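Club robotique de Rerville : le point sur le projet pliage

Le groupe des grands du club robotique travaille depuis le mois de juin sur le pliage de vêtements. Le sujet a été proposé par Trinity Bellamy, qui encadre l'atelier avec Ignacio Blackwood. Huit élèves y participent, répartis en deux équipes : l'une s'occupe de la pince et des enregistrements, l'autre du tri des séquences et de l'apprentissage.

Le principe retenu est celui de la démonstration à la main. L'élève tient la pince, attrape le vêtement, le plie et le repose. La caméra fixée sur l'outil enregistre le geste du début à la fin. Les séquences servent ensuite à entraîner le modèle qui commandera le bras Elleck de la salle 28. Chacun peut enregistrer chez soi, à condition de respecter la fiche de consignes et de noter le type de vêtement.

Les premiers essais ont porté sur des torchons et des tee-shirts. Les résultats étaient corrects sur les torchons, moins bons sur les tee-shirts, dont le modèle confondait souvent l'encolure et l'ourlet. Darcy Gilchrist a repris toutes les étiquettes pendant une semaine pour corriger le problème. À ce jour, le club dispose de 2432 séquences, dont 1751 ont été validées après relecture. Les autres ont été écartées, le plus souvent pour un vêtement sorti du champ ou une fermeture de pince trop tardive.

L'équipe est passée aux grosses mailles cet été. Un pull à col montant et à manches longues demande plus de gestes qu'un tee-shirt : il faut l'étaler, rabattre les manches sur le devant, puis plier le corps. La maille épaisse s'écrase entre les doigts de la pince et reprend du volume quand on la relâche. Il a été décidé de saisir la manche par le bout et de la soulever à peine avant de la déplacer.

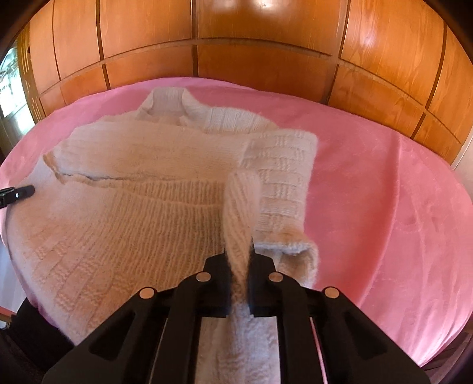 Ce qui reste à faire

Wendell Esposito prépare une nouvelle paire de doigts, un peu plus larges, imprimée sur la machine Ristent du club. Elle sera comparée aux doigts actuels sur la même série de vêtements. Les élèves qui ont une pince à la maison sont priés de ne pas changer les doigts avant la fin de cette comparaison, sinon les séquences ne pourront pas être mélangées.

Il manque surtout des pulls foncés, des gilets à boutons et des vêtements d'enfant. Les familles qui peuvent en prêter les déposeront dans un sac à leur nom à l'accueil de l'espace Marchetti. Tout sera rendu à la rentrée. Les pièces fragiles ou auxquelles on tient beaucoup sont à éviter, car la pince peut tirer des fils.

Le relevé des séquences est mis à jour dans le dossier partagé. Merci d'indiquer la date, le vêtement et le nombre de reprises. Trop de lignes sont encore incomplètes et Darcy passe du temps à rappeler tout le monde.

Une présentation aux parents est prévue à la rentrée, dans la salle 28. La date sera communiquée par courriel. Pour toute question sur le prêt de vêtements, s'adresser à Wanda Crenshaw à l'accueil.

Bulletin du 6 août 2025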